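# Writing a plot synopsis for the science fiction catalogue

Mumamholm Film Library
Cataloguing guidance, revised 8 March 2018

The science fiction section of the library holds 3,052 titles, of which 1,161 still have no synopsis or carry only the text printed on the original sleeve. This page explains how to prepare a synopsis to the standard used in Fladum, the library's catalogue system. It applies to feature films. Serials and television episodes are covered in a separate guide.

## Before you begin

You will need:

- the viewing copy of the film, with subtitles if these are available
- the accession number from the loan slip
- a blank synopsis form
- access to the existing Fladum record, if there is one

Do not read reviews, fan pages or the distributor's publicity before the first viewing. Errors in published plot summaries are frequently copied from one source to the next, and a cataloguer who has read one is inclined to see what it describes.

Check the running time on the copy against the running time in the record. Many science fiction films of the 1950s and 1960s were shortened for release abroad, and some were given new scenes and a new ending. If the two times differ by more than 5 minutes, stop and report the difference before going further. The copy may need its own record.

## Step 1: Watch the film once without notes

The first viewing should be at normal speed and from beginning to end. Opening titles and closing credits are part of the viewing.

Fast-forwarding is permitted on the second viewing only. It is understood that a good deal of the material is repetitive, and that a film about an invasion will often proceed in the order one expects: arrival, disbelief, proof, siege, remedy. The catalogue exists to record where a film follows that order and where it departs from it, and departures are easily missed at speed.

## Step 2: Watch again and mark the turning points

On the second viewing, write down the time at which each of the following takes place. Leave a line blank if the film has no such moment.

1. The ordinary situation is established.
2. The first sign of the unfamiliar appears.
3. A principal character accepts that it is real.
4. The authorities, or the wider community, accept that it is real.
5. The nature or purpose of the threat is explained.
6. A course of action is chosen.
7. The outcome is shown.

Items three and four are often confused. In *Grumance*, for instance, the lighthouse keeper accepts the existence of the creatures in the second reel, but the harbour board does not do so until they have reached the town. The two events belong on separate lines, and the time between them is of interest to researchers in its own right. 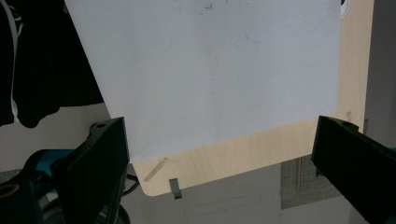
A cataloguer at the Talpur branch has remarked that the seven headings suit invasion stories very well and suit almost nothing else, and that a film set entirely aboard a ship, with no authorities to persuade, ends up with half the sheet empty. The point is accepted. For films of that kind, use lines one, two, six and seven, and add a short note in the margin describing what drives the story in place of the missing stages. Time travel films should be handled in the same way, with turning points entered in the order in which the audience sees them. The order in which they are supposed to have happened may be given in the notes field.

## Step 3: Draft the synopsis

A synopsis should be no longer than 128 words. It is written in the present tense and in complete sentences.

Begin with the place and the period, then name the principal character by occupation or role. Character names may follow in brackets. A user searching the catalogue is far more likely to remember 'the botanist' than the name the script gives her.

State the ending. The synopsis is a research tool, and users are told on the search page that plots are given in full. Phrases such as 'but will they survive?' are not acceptable.

Keep to what the film shows or says. If a creature is never identified as coming from another planet, it should not be called an alien in the record. Use the film's own term for it, in single quotation marks on first use.

### Words to avoid

| Instead of | Write |
|---|---|
| classic, cult, dated | nothing; omit the word |
| cheap-looking effects | nothing; omit the phrase |
| mad scientist | scientist, followed by the field of work |
| futuristic | the year, if stated, or 'an unspecified future' |
| twist ending | a plain account of what is revealed |

Opinions on acting, effects or direction have no place in the synopsis, however widely they are shared. The notes field may record matters of fact about the production, such as the reuse of footage from an earlier film – provided the source is given.

## Step 4: Assign subject terms

Choose at least two terms and no more than six from the Fladum subject list. At least one must describe the setting and at least one must describe the central idea of the plot. 'Invasion' and 'infiltration' are separate terms: the first is used where the visitors are seen for what they are, and the second where they pass as human for a substantial part of the film. Where a film moves from one to the other, both should be applied.

New terms cannot be added from the cataloguing screen. Proposals are collected through the year and considered each August.

## Step 5: Check and submit

Read the draft against your list of turning points. Every line you completed should be reflected in the text, although minor stages may be combined in one sentence. Confirm the spelling of names from the credits, not from the subtitles, which are often prepared by ear.

Enter the synopsis in Fladum and set the record status to 'For review'. Do not set it to 'Complete', even if you are confident in the text. A second cataloguer will compare the synopsis with the film before it is released to the public catalogue.

Viewing copies should be returned with the loan slip on the next working day. Synopsis forms are kept with the accession file, and earlier drafts may be destroyed once the record has been released.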